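Monday
By Kgomotso Magagula, Fullari press office

FULLARI STARTS SECOND ROUND OF GRASPING EXAMPLES AT MINMONT SITE

MINMONT – Fullari will record a second round of robot grasping examples at its Minmont workshop, the company said Monday. The recordings will be used to train Skedis, the company's software for picking mixed household items out of bins and basins.

The first round finished in February and produced 770 examples covering 54 objects. The second round adds 22 objects and will run on two shifts. Operators guide the arm through each pick by hand controller, and the arm's motion is stored along with video from a fixed camera.

Each example is one attempt at one object. Attempts that fail are kept and labeled as failures. Operators change the position of the items between attempts so that the software does not learn a single layout.

Most of the work is done in metal trays with sloped walls. Items that come to rest against a wall leave the gripper less room to close, and these picks made up most of the failures in the first round. Reflections off bare metal also make it harder for the software to find the edge of an object. Household items such as a hairbrush go into the tray along with plainer shapes.
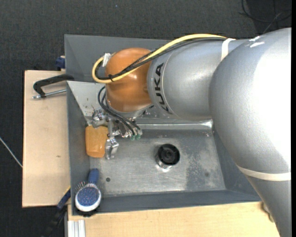
Who is doing the work

Nine operators have been trained so far. Shabalala, which supplies workshop staff to Fullari, will provide four more before the second round begins. New operators complete 69 practice picks before their recordings are added to the training set.

"We had plenty of clean picks from the middle of the tray and too few from the sides," said Kgomotso Magagula, a spokesperson for Fullari. "The second round is weighted toward the sides and corners."

Next steps

Fullari will retrain Skedis when the second round is complete and test it on objects that were left out of both rounds. Results will be shared with current customers first. The company has not set a release date for the updated software.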